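Zavska Lined Instrument Tray

We've been selling the Zavska to clinics and teaching labs for a good few years now, and it's still the one I reach for when somebody rings up wanting a tray that will simply do its job. Khadija Radwan at our Skistbridge shop had a say in the colour of the liner, and I must say she chose well - fine instruments show up beautifully against something pale.

A scalpel with a ribbed grip and a long, smooth handle, laid diagonally in a lined tray. 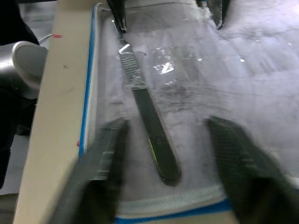 Size and care

The tray is 310 mm long and weighs next to nothing. Liners come in packs of 24, and they're happy to be trimmed with ordinary scissors if you'd like a neater fit in the corners. Wash the tray in warm soapy water and let it dry on the rack. Instruments are sold separately.

Orders from our Dinau warehouse leave within 2 working days, a touch longer in June.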